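The Bench Robots: Your Questions, Answered
Plorkel staff pages – Trurkamcombe site – updated Dec 6, 2021 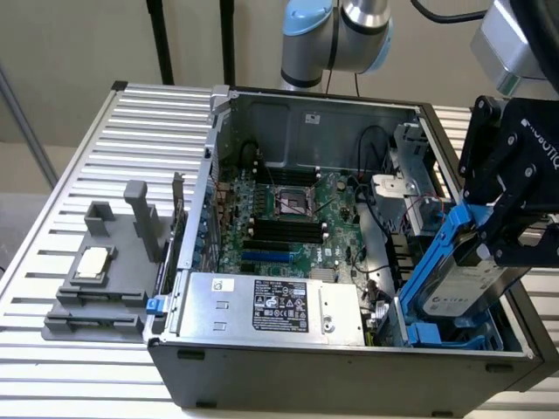
Bench 4: a hard drive in its blue carrier, held over the drive bay.

These questions came in through the box by the time clock, the box by the microwave, and several conversations in the parking lot. I have fixed the spelling and removed one drawing. – Folasade Ezeani, Floor Operations

What do the arms do?

On the refurb line, they put parts into desktop towers. Hard drives, memory, processors. The case arrives on its side with the panel already off, the small parts wait in the gray printed fixture next to it, and the arms work through the build list. You know the build list. It's the same one that used to be taped to your monitor.

What do they not do?

Cables. Anything with a cable is still yours. So is opening the case, cleaning it, deciding whether it deserves a second life, and figuring out why a machine that passed every test on Friday won't turn on for the customer. Suvow, who sold us the system, describe cable work as "on the roadmap." We have all seen roadmaps.

Am I losing my job?

No one at Trurkamcombe is being let go because of the benches, and that is in writing through next July. After July I can't promise you anything, and you should be suspicious of anyone in a nicer shirt than mine who does. The 19 people on the refurb line in the fall are still on the refurb line. What has changed is that we aren't filling temp spots for the holiday rush, and if you came to us as a temp, you'll understand that this isn't a small thing.

So what will I be doing all day?

Depends on your bench. Two people per shift are cell operators, meaning they load fixtures, clear faults and stand with their arms folded. Everyone else is on teardown, cabling or test. You rotate every four weeks. Trades are fine if both leads sign off.

Do operators get paid more?

Yes, one grade up while you're on the rotation. It drops back when you rotate off. I've had seven notes on this, one in red marker, and I've passed them all upstairs, including the red one.

Is the arm faster than me?

On a single drive, no. Most of you can seat a drive while telling a story about your brother-in-law. The arm takes its time lining up the carrier and then slides it in as if it were handling somebody's inheritance. It does do the last one of the shift exactly like the first one, though, and it has no wrists to complain about. We had a lot of wrist complaints.

What happens when it drops something?

Light goes amber, arm stops, operator walks over. Press Hold, wait for the click, then reach in. Please don't reach in before the click. Log the part even if it looks fine. A processor that has been on the floor goes to the reject bin and doesn't get blown on.

Why is everything in the fixture facing the same way?

The program expects every chip and memory module in the same pocket, the same way around. If you load one backward, the arm will try it anyway, with great confidence. Check the corner mark on the chip before you hit Start.

Does it handle every model?

It handles the towers we've taught it. A new case layout means a day of setup from Ho, our integrator, and until that's done the model gets built by hand on bench 2. If you enjoy building by hand, ask for bench 2. There's already a list.

Who gets blamed for a bad build?

The build ticket now shows which steps were done by a person and which by the cell. Your error rate only counts your steps. This was the most popular question by a long way, and I take the point.

Can we name them?

You already have. I've seen the tape. The official names are still Left and Right, and that's what goes on the fault log, because Suvow's support desk didn't know who "Gary" was and it cost us an afternoon.

Can I watch on my break?

Yes, from behind the yellow line. No food.

Where do I send more questions?

Either box. The one by the microwave gets emptied more often.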